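4. Field use of the Jirix sidewalk delivery kit

4.1 What comes in the box

The Jirix kit is sold by Maluleke as a bolt-on package for small delivery robots. Two cameras, a compute box, a wheel encoder pair and the path software. We bought one at list price, no support contract. Mounting it on our four-wheel base took 2 afternoons, most of that spent on the cable run. The manual assumes a base with a flat top plate. Ours has a lip. We filed it down.

Setup was done by Gøran Lunde at the Barnodport lab, then the robot was shipped to Ultville for street runs. No map was loaded. The vendor says none is needed for "simple residential streets" and we wanted to test that claim as written.

4.2 Street runs

Streets in the test area have no lane paint for the kit to lean on, so the road edge has to come from curbs, gutters and surface texture. Walls and trees close to the road on one side or both. Low camera height makes all of this harder, a shallow dip near the wheels can fill a good part of the view.
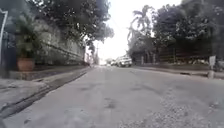
Figure 4. Residential street in the test area, low viewpoint. Open gutter on the left, loose gravel at lower right.

Gravel was the first problem. The kit sorts ground into "drive", "slow" and "stop" and it kept flipping between the first two on loose stone, which made the base jerk. Raising the filter window from 2 to 5 ticks fixed most of the jerking but added lag. Maluleke lists the window as a advanced setting and ships it locked; the unlock code is on the last page of the manual.

Open gutters were handled better than expected. The software treats a dark strip along a curb as a drop, even when it is only shadow. Safe, but it costs road width. On narrow parts the planner stopped and asked for help when there was plenty of room to pass.

We logged 2,397 stop events over the full set of runs. Each was tagged by hand as needed or not needed. Tagging was done by one person only, so no agreement score. A second pass is planned for June.

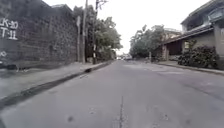 Figure 5. Second view in the same area. Block wall and sidewalk on the left, seam in the pavement at bottom center.

Seams and cracks got tagged as edges at low speed, less so once moving. We think the tracker needs some motion before it trusts the ground plane, but the vendor docs dont cover this and our email on it is still open as of 27/05/2026. Workaround: roll forward 100 cm by remote before handing over control.

Tall walls next to the sidewalk hurt satellite positioning, as expected. The encoder pair carried the robot through these parts. Drift not measured, see 4.3.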